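Week 7 - Laying a table, and where the fork went

Okay, last week we left the medieval diners of Stidthorpe sharing a trencher and eating mostly with their fingers, and a few of you wanted to know when the fork finally shows up. Later than you'd think! The spoon is ancient, the knife is ancient (and you brought your own, on your belt), but the table fork took its sweet time getting across Europe, and plenty of people thought it was a silly, fussy thing when it did.

I've put the Calloway household inventory in your reading packet. It lists 111 spoons and 10 forks, and I love that page more than is reasonable. Look at who gets the forks. They're kept in a case of their own, up in the family's rooms, while the spoons are down in the kitchen with everything else. When you read it, keep a pencil handy and mark where each item was stored - the room tells you as much as the object does.

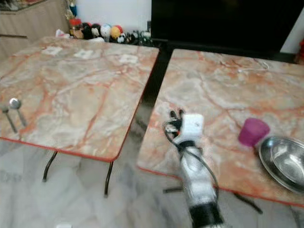
Why did spoons come so much earlier than forks?

Because so much everyday food was wet. Pottage, broth and porridge all need a scoop, and a piece of meat can be held in the fingers or on the point of a knife.

Now, the boards themselves. In a lot of big houses the dining table was a top laid on trestles, and it got cleared away after the meal so the hall could be used for something else. "Board" meaning food (as in room and board) comes from that same plank. I could go on about this for an hour, and in February I did, so I'll stop.

For next time, read Wendell Holloway's chapter on the Skekness kitchens. It's long, and you can skip the footnotes on pewter. Then write me a page on one object from the Calloway list: who touched it, who cleaned it, and where it slept at night. Bring it on paper please, my inbox is a swamp.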